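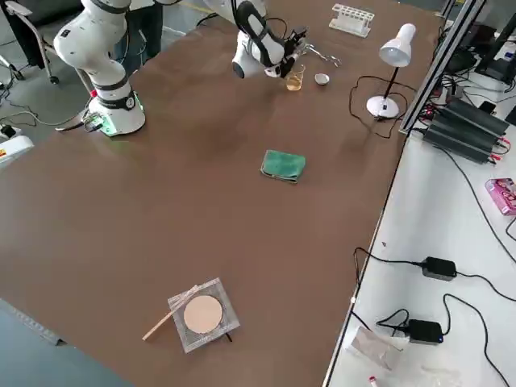 Page last changed: October, 8 in the evening

From the practice room: the small things on the table

Dear members and friends of Perkska,

The autumn term has started, and with it the chemistry evenings for adults. Many of you wrote to ask what we do in the first session, before anybody is allowed to heat something. The answer is a little boring, but I think it is also useful: we learn the equipment. We learn what each piece is called, where it lives and how it should be treated. I promised to write this down for those who join later, so please keep this item with your course papers.

We start with the beaker. It is the piece everybody knows already, and for this reason it is used badly the most often. The marks on the side of a beaker are only for orientation. If the instruction says 50 milliliters and means it seriously, take a measuring cylinder. The little beaker on the brown table has a pale amber liquid in it, and a color like this can belong to many different things. So we have a rule in our group: a liquid without a label is treated as unknown, also when you are sure you remember it. Write the label before you pour. Pencil on paper tape is good enough.

Next to the beaker is the evaporating bowl, the shallow white one. People who come to us from the kitchen like this piece, and I understand them, it is a pretty thing. It is made for driving off water from a solution slowly, so that the salt stays behind. Please do not fill it more than half. When the solution becomes thick it begins to spit, and then we have salt on the table, on the sleeves and sometimes on the glasses. Take the flame away a little before everything is dry, and the warm dish will finish the work alone.

The crucible tongs should lie close to the dish, and this is the habit I would most like you to take from the first evening. Look for your tongs before you light the burner. Hot porcelain looks exactly the same as cold porcelain. When you put the tongs down after use, put them with the tips pointing up, so they stay clean and do not mark the surface. In the Jerkance laboratory, where I had my own training many years ago, we had to lift a cold dish with the tongs again and again before we could touch a warm one. I thought it was silly then. Now I ask all of you to do it 4 times.

The wire gauze is the metal mesh square with the beige ceramic circle in the center. The circle spreads the heat of the flame, and the glass should stand on it, in the middle and never on the bare mesh at the corner. If the ceramic part is cracked or begins to fall out in crumbs, bring the gauze to the cupboard and take another. We ordered new ones from Zistemano in the summer, so there is no need to save them.

A wooden splint is a very simple object - a thin stick, and we go through a whole lot of them. The box from Strazds has 1000 pieces and I hope it will last until spring. We use splints for carrying a flame and for testing gases in the later sessions. A used splint goes in the metal tin with water and not in the paper basket, please, also if it looks dead.

The test tube rack can stay at the far side of the table until we need it. An empty rack in front of you only takes the place of your notebook. When you do use it, start from the left and keep the order, so you will still know after the break which tube was which.

Some words about the cloth. The green one is for wiping the table and for nothing else. Fold it after use, it dries better and you can find it. It is not an oven glove! A cloth, when it is damp, lets the heat go through very quickly, and this surprises people. For hot things there are the tongs.

And the lamp: move it as near as you need for reading the marks on the glass, but look where the cord lies on the table before you pull the base. A loop of cord can catch a beaker easily. I prefer to place the lamp first and the glass after it.

For the next session please bring closed shoes, something to tie back long hair, and a notebook with pages that do not fall out. We will weigh the evaporating bowl empty and then with the salt, so it is good if you can come a few minutes early and choose a place near the balance. The door is open from 6 in the evening, and tea is in the other room, as before.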